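Print this page | E-mail this page

Teaching by hand at Drusik — gallery

Quick write-up, sorry, typed between runs. We've been showing the arm how to tidy a table for most of December and people keep asking what that looks like when you're stood next to it. Mostly it looks like somebody driving a gripper very slowly towards a box of crisps.

Short version for new readers. No one writes the movements down for the arm. A person drives it through the job, start to finish, the whole thing gets saved as one demonstration, then things get shuffled on the table and you do it again. And again. Total so far 474 kept, 145 binned. We want 2000 before the first proper training run. Wulan Pangaribuan thinks we can get away with 1072, which is where her last project stopped, and we argue about it over tea.

Two ways of driving. By hand, where you hold the arm itself and walk it through. Or by remote, from the little leader arm we call Linda — you move Linda, the big one copies. Nearly everything now is on Linda. Hand guiding is lovely for the first hour and then your shoulders go.

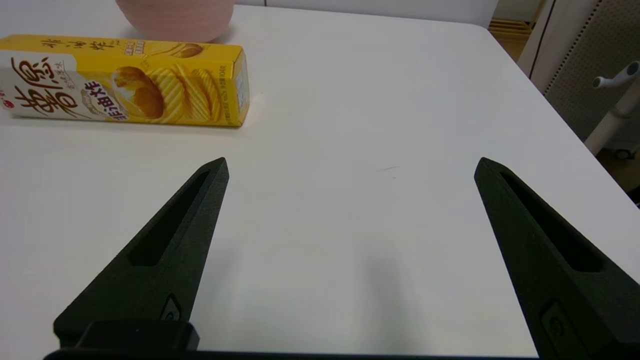
Opening wide before you go in is the habit that takes longest to pick up. New drivers creep in with the fingers half shut, then find they have to back off and try again, and all that dithering goes into the recording. The arm learns the dithering too. So: open early, get your line, then move.

Speed is the other one. Slow is fine, stopping is not. If you stop to think in the middle of a run, the model sees a stretch where the right answer was do nothing, and it will happily do nothing forever. We had one version in the autumn that went up to a cup and just sort of waited there. Plan it before you press record. Talk it through out loud if it helps, there's no sound on the recordings.

Things we tell everybody on their first morning:

Look at the wrist view, not over the screen at the real table. The arm can't see what you see from your chair.

Same start pose every time. Linda drifts a bit if you let go, so check.

If you knock something over, carry on and mark it. Recoveries are useful, we keep a seperate folder.

Swap drivers every hour. Everyone has a style and you don't want a whole set in one style.
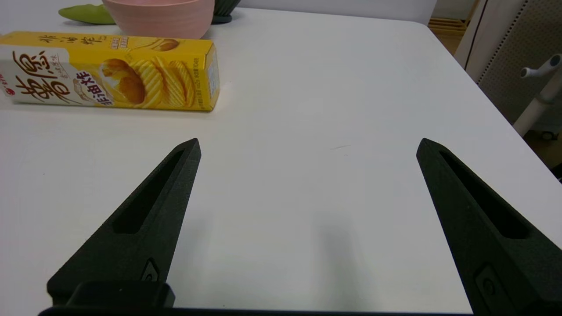 Ikhsan Pelupessy: I'd push back on binning so many. When I drove for the Lumbantobing set we kept the ugly ones, the slips and the second tries, and the arm got better at getting itself out of trouble. A clean set made it look brilliant right up to the first mistake, and then it had no idea what to do. Keep them, label them, sort it out later. Disk space is cheap and my wrists aren't.

Fair point, and we have loosened up since he sent that. The rule now is that a run only goes if the recording itself is broken — dropped signal, leader arm unplugged, that sort of thing. Clumsy is allowed. I haven't gone back through the old bin yet, it's on the list.

The remote side has had one upgrade worth mentioning. Lillell, the bit of software that sits between Linda and the arm, used to lag if the laptop was doing anything else. You'd close your hand, wait, then close it more, and by the time the arm caught up you were squeezing far too hard. Much better now. Still shut your browser tabs please.

Boxes are good practice, by the way. Flat sides, so you have to choose which pair to go for, and how far to turn the wrist. Bowls are all about the rim. Brushes you take by the handle, and you need to come in low and not shove them along the table as you do. Plates are horrible. I've done round around 30 goes at a plate and wouldn't show anyone half of them.
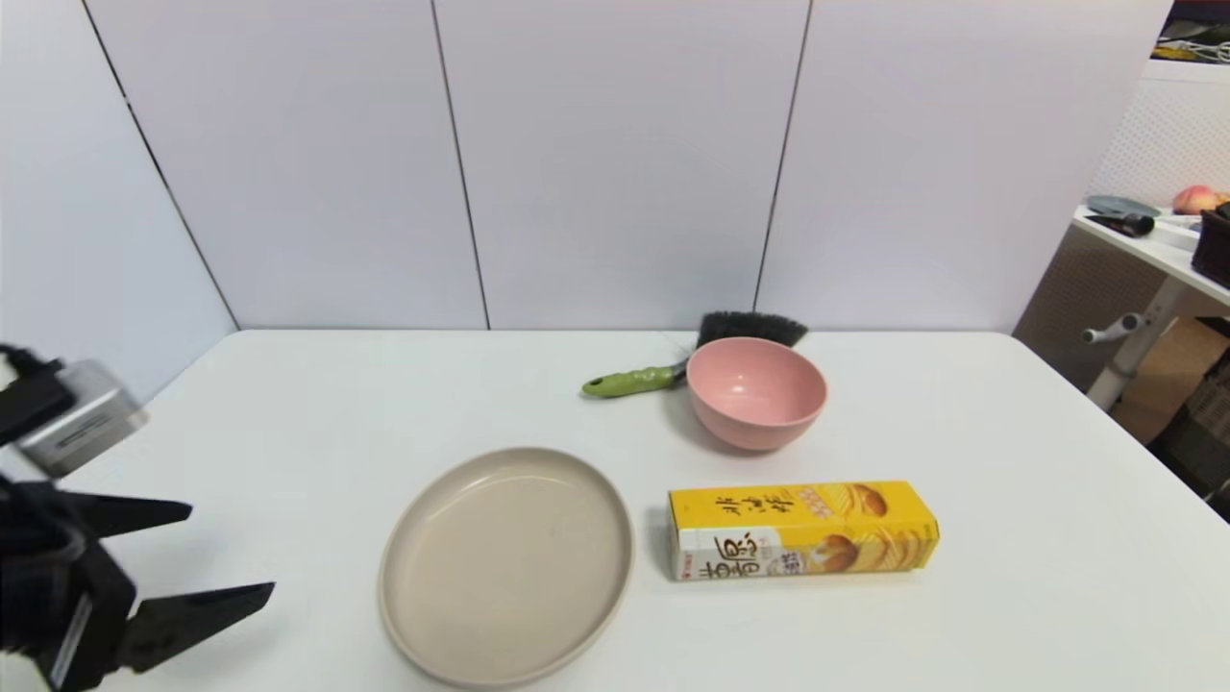 Wulan Pangaribuan

Taking over the keyboard for the last bit, as I look after the layouts. We move everything between runs, and I mean properly move it. A nudge doesn't count. Turn things, put them behind each other, put the plate where you don't want it. If the driver groans it's a decent layout.

The wide view matters as much as the wrist one for this. From the wrist you get the last few inches, lovely and close, but you lose where everything else has got to. Both get saved together with the movements of the arm, and if one of them drops out we stop and start the run over.

Next up is two-step jobs, pick up one thing then use it on another. Harder to drive, harder to keep smooth. If you fancy a go on Linda, come by after 2 pm, mornings are full. Bring short sleeves, cuffs catch on the leader arm.

This site uses cookies to remember your settings. Accept | Manage cookies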